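Feltatden Hard Wax Oil

If you've ever run your hand over an old kitchen table and wondered why it feels so good, there's a fair chance the answer is oil and wax, built up over years of wiping and use. Feltatden Hard Wax Oil gets you to that feeling in two coats. We've been selling finishes at Wavov for a long time, and this is the one that goes home with us at night. Half the floors, desks and bread boards in our own houses have it on them!

Feltatden is a blend of plant oils and hard waxes for indoor wood. The oil soaks in and the wax stays near the top, so you get the color of an oiled board with a surface you can put a glass on. It isn't a thick plastic-looking coat. You can still feel the wood, and if you catch the table in low morning light you'll see every ripple the tree put there.

What it's like to use

Easy, and a lot more forgiving than varnish. You put on a very thin coat, you let it sit a few minutes, and you wipe off whatever the wood didn't take. No brush marks, no bubbles, no racing to keep a wet edge across a big top. People who have only used polyurethane tend to put on far too much the first time (we all did). If it looks like a thin coat, wipe it again anyway.

The smell is mild, a bit like a paint box crossed with beeswax, and it fades over a day or so with a window open.

Getting the wood ready

Sand to 120 or 150 grit and stop there. We get more calls about this than about anything else, usually from someone who has lovingly gone up to 320 and now finds the oil sitting on top like water on a duck. The finish needs a little tooth to hold on to. On open-pored woods like ash and oak, 120 is plenty. On cherry and maple, go to 150 and switch to hand sanding for the last pass, with the grain, so you don't leave swirls that the oil will show off for you.

Old varnish has to come off completely. Old oil doesn't, so long as it's clean and dry and you've scuffed it. Vacuum well, then wipe with a barely damp cloth and leave it overnight. The damp cloth raises the fibers a touch, and a quick rub with a worn sanding pad knocks them back.

Wild grain, the kind with wide cathedral bands and ripples running across the board, is where this finish really earns its keep. Those bands are soft early wood and hard late wood side by side, and they drink at different speeds. Give the first coat a full fifteen minutes on a top like that, and keep moving a little oil from the shiny spots over to the dull ones before you wipe.

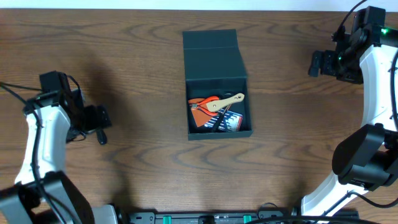 Medium-brown top with wavy, rippling grain.

Choosing a sheen

Matte is the best seller and it's the one to pick if you want the wood to look as if it has nothing on it. Satin has a soft glow that builds as you buff, and it hides fingerprints a little less well but wipes clean faster. We don't carry gloss. You can get close by buffing a satin second coat with a white pad, but if you love a mirror shine, a varnish will make you happier.

There are tints too. Dirkeo Walnut is a warm mid-brown that does wonders for pale, slightly boring pine — and for mixed lots of boards that don't quite match. Natural keeps light woods from going yellow, thanks to a tiny amount of white pigment. Use a tint for the first coat only and go over it with clear. Two tinted coats get muddy, especially on end grain.

Do try it on an offcut, or on the underside of the top. Every board is different, and you'll see the true color as soon as the first coat is wiped.

Sizes and item numbers

Tester tin, matte clear: item 68
Quart can, matte clear: item 103
Satin and tinted versions come in the same two sizes. Give us a call and we'll tell you what's on the shelf.

The tester is enough for a small side table or a good stack of cutting boards. The quart will see most people through a dining table, both coats, with plenty left for touch-ups down the line. Stir it well before you start and again halfway through. The flatting agent that makes matte matte likes to settle at the bottom, and an unstirred can gives you a shiny first half and a chalky second half.

Drying and first use

Leave the first coat overnight before you go back to it. After the second coat, light use is fine the next day, but hold off on tablecloths, rubber feet and wet sponges for two weeks while it hardens all the way through. In a cold garage it takes longer. In June with the door open it goes off beautifully.

Please take care with your rags. Oily cloths can heat up and catch fire by themselves when they're left in a heap. Spread them flat outdoors until they're stiff, or drop them in a metal can of water with a lid. Do this as soon as you've finished wiping, before lunch, before you answer the phone.

Looking after it

Wipe up spills when you see them. For everyday cleaning a soft cloth with warm water and a drop of plain soap does the job. Skip the spray polishes, especially anything with silicone, as they make the next coat of oil very hard to get down.

The lovely thing about a finish like this is that you can fix one patch. A water ring or a scratch gets a light rub with a fine pad, a dab of oil on a cloth, a few minutes' wait and a wipe. Feather it out past the edge of the damage. By the time it has cured you'll be hunting for the spot! A busy table might like a thin refresher coat every couple of years. A bookcase may never ask for one.

What customers tell us

"I did my mother's old oak table over a weekend and the figure came up like a tide going out. I've since done the stair treads, the window sills and a stool that didn't really need it." — Ruairi Crichton

"Wiped on much thinner than I expected. Satin over the walnut tint was the right call on my pine desk." — Abdel Rahman

Goes well with

A pack of lint-free cloths, a white buffing pad and a 150-grit sanding sponge are all you need beside the can. For big tops we like a short-nap pad on a handle for spreading, though a folded cotton T-shirt works just as nicely. If you're finishing both faces of a loose top, painter's pyramids let you turn it over while the first side is still tacky.

Stuck between two tints, or not sure what's on the table now? Bring a scrap by the counter on a Tuesday, when we have the sample boards out and time to talk. We're always glad to wipe a bit of oil on somebody's wood.

Contact Wavov | Shipping and returns | © Wavov, all rights reserved | Back to top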